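Skeptics wanted: open day visitors for the Masberg automation demo

Masberg is looking for 13 people to attend our October open day in Pestport and tell us, in writing, whether any of it is worth buying.

We have been to a lot of these events ourselves. The arm waves, somebody claps, there is a sandwich, and a month later a salesman calls. Very little gets learned. When Dilon offered to show us their lab automation setup, we said yes on one condition - that people who do the work by hand get to sit in and ask the rude questions.

Who we want

Bench technicians, sample handlers, lab managers, and anyone who has spent a working year moving small things from one rack to another. You don't need to know how to program. If you already love robots, please apply anyway, but expect to be in the minority. Employees of Dilon and their families can't take part.

What you'll do

You will watch the full demonstration in the morning, first on screen in simulation and then with the real arm. After lunch you can ask for any step to be run again, as often as you like. You'll fill out a score sheet on speed, errors, cleanup and how much help the thing needed from its minders. Then you'll write one page in your own words. We won't edit it.

Dilon's brochure says the system handled 2,561 transfers in trials at their Csonka site. It doesn't say how many of those a person had to rescue, and we have asked twice. Botond Szénási, who runs the demo for them, has agreed to answer that one in front of the group.
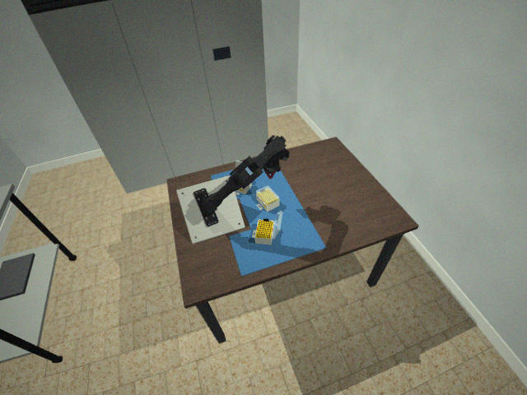
A simulation will do what its authors tell it to. Lids stay where they were put and labels don't peel, so please don't give any points for the screen portion. Save your scoring for the afternoon - and if the afternoon gets shortened, write that down too.

Pay and practical matters

Each participant gets a flat fee of 1,000, plus lunch and travel within the region. The fee is the same whether your page is kind or not. Closed shoes, please. No filming during the live run, which was Dilon's request and not ours.

How to apply

Send a few lines on what you do all day and one thing you've seen a machine do badly. No resume needed. Write to Pravesh Hlongwane at the Masberg front office by 12/09/2025. He'll reply to everyone, including the people we can't fit in.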